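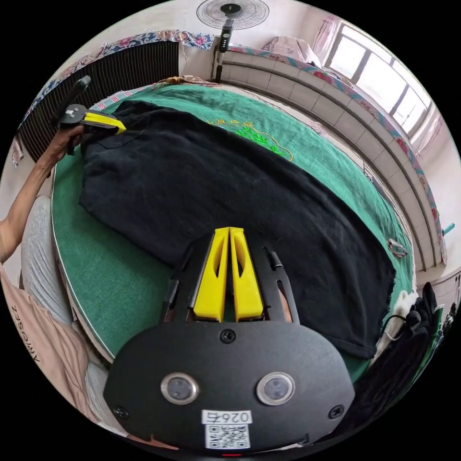

Traltbridge Brass Band Archive - frequently asked questions

What does the archive hold?
Mostly programmes, contest results, press cuttings, rule books and photographs to do with the Traltbridge bands, of which there were 11 at one time or another. We have about 2,000 items listed so far.

Which bands are covered?
Any band that rehearsed in Traltbridge or the villages up to Liltmont. Guneck Colliery Band and Goodwin Mill Band have the most material. For the smaller temperance and mission bands we may have only a name in a newspaper report.

My grandfather played for Guneck. Can you tell me when?
Possibly. The Guneck registers survive from 1923 to 1951, with a gap during the war. Send his full name, the instrument if you know it, and rough dates. Players often moved between bands before a contest, so he may turn up under Goodwin as well.

Why do two sources give different placings for the same contest?
Newspapers sometimes printed the order of playing as if it were the result. Where we have the adjudicator's remarks, we follow those. Otherwise both versions are listed.

Can I borrow sheet music?
No, but you can look at it by appointment. Some of the Liltmont marches exist only as part books, and the solo cornet book is missing from 2 sets.

Do you accept donations?
Yes - paper, photographs and recordings. Please write first and say what you have. We have no room for instruments, and the museum no longer takes them either.

May I use a photograph in a book or on a website?
Usually. Ask beforehand, and credit the archive and the original owner where known.

How long will a reply take?
Allow three weeks, longer in September when the listing work is being done.

Who do I write to?
Naveed Sial, at the archive address on the contact page.

Page last updated May 1, 2024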